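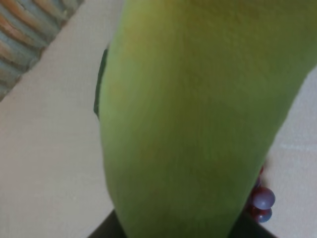
Serial Character Art, Week 6: Keeping One Character the Same Over Many Pictures

These notes go with the evening lecture. They repeat the main points and add some things I skipped for time. Bring your model sheet to the workshop, finished or not.

1. What we mean by a series

A series is a set of pictures of the same character, posted over months, where the viewer is expected to recognise her from one part to the next. A comic has panels and dialogue to help with this. A picture series usually has a title, a number and a short caption, so the drawing has to do most of the work.

The example we use all term is Virkona, the courier character drawn by Rosalba Mancuso. The gallery stood at 533 pictures when I last looked. Read the first few and the latest few side by side before the workshop. Her face has changed a lot. Her coat has hardly changed at all, and most readers go by the coat.

2. Drift

Drift is the slow change in a character that the artist doesn't notice. Eyes get bigger, legs get longer, hair gains volume. It happens when you use your last picture as the reference for your next one, so each small error is copied and a new one added on top.

Always go back to the model sheet. If you want the design to change, change the sheet first and put a new version number on it. Mancuso is on her third sheet, and each change was announced in a caption, usually with a story excuse such as a haircut or a new season.

Where to look for drift:

- distance between the eyes, measured in eye widths
- height in heads, standing straight
- where the elbow falls against the waist
- size of the hands (they nearly always shrink)
- hairline, especially in three-quarter view

3. The model sheet

For this course a sheet has front, side, back and three-quarter views at the same scale, with height lines ruled across all of them. Add three expressions: neutral, pleased, annoyed. Leave the dramatic ones for later. Hands get their own row.

Clothes go on a separate layer or a separate page. Students often draw the outfit straight on to the body and then can't change it. Draw the plain figure, lock it, and dress it. For each garment, note where it hangs from. A jacket hangs from the shoulders, a skirt from the waist or hips, and the folds start there. If you know the hanging point you can redraw the garment in any pose.

Write the notes in words as well as drawing them. "Left sleeve always rolled once" is quicker to check than a drawing, and it survives a low-resolution export.

4. Colour

Pick flat colours first and save them as a named palette. Five flats is plenty for one outfit. Shadows and highlights are then worked out from the flats for each picture, depending on the light.

The usual mistake is to pick colours with the eyedropper from a finished picture. You end up with a colour that already has lighting in it, and you light it again. After a few pictures the red jacket has gone brown. Brian Mwakalinga showed this in class last year with his Fledido set, where he pasted a square of the jacket colour from every picture in a row. He has since repainted the early ones, but he let me keep the strip and I'll pass it around again.

Matching two characters by colour is an old trick and still a good one. If two characters share an accent colour, viewers read them as belonging together before they read the caption. Keep the shared colour to one item each. If everything matches, it looks like a uniform, so only do that if you want a uniform.

5. Outfits as story

A change of clothes between parts tells the viewer that time has passed or something has happened. Use it on purpose. In the Donati pictures (Giorgia Villa, reading list) the old clockmaker loses a button in one part and it stays missing. Nothing is said about it in the captions. Readers still wrote in asking when he would sew it back on.

Keep a log with one line per part: number, month, outfit, props, anything broken, lost or found. Do it as you go. Rebuilding a log from the gallery afterwards takes a full weekend and you will still get some of it wrong.

6. Captions and numbering

Number every part, in the same style, in the same place. Say in one or two sentences where we are in the story and link back to the first part. New viewers arrive in the middle – from a search, a shared post, a favourites list – and they won't hunt for the beginning.

Don't apologise in the caption for the drawing. If the hands are bad, fix them or post them.

Thank the people whose work you started from. If a colour scheme or a garment design came from another artist, name them and link them, even if your version looks quite different by now. If the character belongs to someone else, read their rules for fan work before you start. Ask if there are none.

7. Planning the run

Decide the number of parts before posting part one. Up to 6 is sensible for a first series. Horalard was planned as a year of monthly pictures and stopped in the spring, and the artist told our group that the plan was simply too long for someone with a day job. Thumbnails for every part should exist before the first one is inked.

For the workshop

Bring the model sheet, your palette as a file, and rough thumbnails for three parts. We will swap sheets, and your partner will draw your character from your sheet alone with no help from you. Anything they get wrong is a gap in the sheet.

Filed under: Course Notes > Illustration > Character Design

Last updated: January

Comments

Valentyna Nechyporuk: Does the sheet have to be digital? Mine is in pencil on A3 and I'd sooner not redo it.

Jad Twal: I did pencil last term and it was fine, just scan it flat. Photos bend the height lines.

Valentyna Nechyporuk: Thanks, will scan.

Brian Mwakalinga: The strip has one more square now. Still a bit brown.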